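Kollport repair days need a new roof over their heads

Monday, May 16, 2022

The Kollport Repair Days will lose their room at the old school in Culen Street this summer, and the group behind them is asking residents for help to find and pay for another one. The building has been sold, and the new owner wants to start works in August.

The repair days began as a table in the market hall. People came with a lamp or a torn coat and went home with it mended, or at least with an honest opinion. Today there are 20 helpers on the list, and on a good Saturday 80 visitors come through the door. Repairs are free of charge. There is a tin for donations by the entrance, and until now it has paid for thread, glue, fuses and coffee.

Rent was never a question, as the town let the group use the school room without payment. A new place will cost 400 euros a month, with heating included. The group has spoken with two landlords. One is the Istamier bakery, which has a dry storeroom behind the shop, with its own entrance and good light. The other room is on the Igwe estate, cheaper, but on the second floor and without a lift. Most of the members prefer the storeroom, as many visitors are older and bring heavy things.

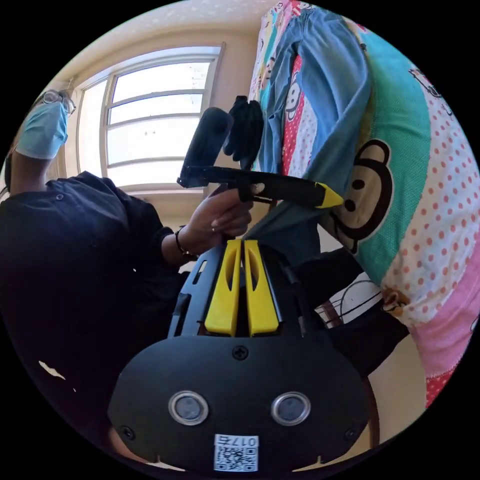 How to support the group

The simplest way is a monthly gift of 10 euros. With 40 such supporters the rent would be covered. Forms can be picked up at the library desk, at the Istamier bakery and at the repair days themselves. It is possible to stop at any time, a short note is enough. Single gifts are also welcome and will be used first for the deposit.

Those who prefer to give something else are asked to look in their cellars. The group needs shelves, two solid workbenches and extension leads in good condition. Please do not bring old machines for spare parts at the moment. The cupboards are full and all of it must be moved.

A van with a driver is wanted for one day at the end of July. The date will be fixed when the contract is signed.

What happens with the repair days until then

The repair days go on as usual in Culen Street on the first and third Saturday of the month, from ten in the morning to two in the afternoon. Sewing and small electrical repairs are offered each time. Bicycles are only on the first Saturday. Microwave ovens are still not accepted.

Items which were left for repair before February and have not been collected should be fetched by the end of June. The list hangs on the door of the room. What remains after this date will be given to the charity shop in Harbour Lane.

An open evening about the move is planned in the library, on the ground floor, and starts at seven. The plans of both rooms will be on the wall and the figures for the first year will be handed out on paper. Registration is not needed. Children are welcome, and there will be soup.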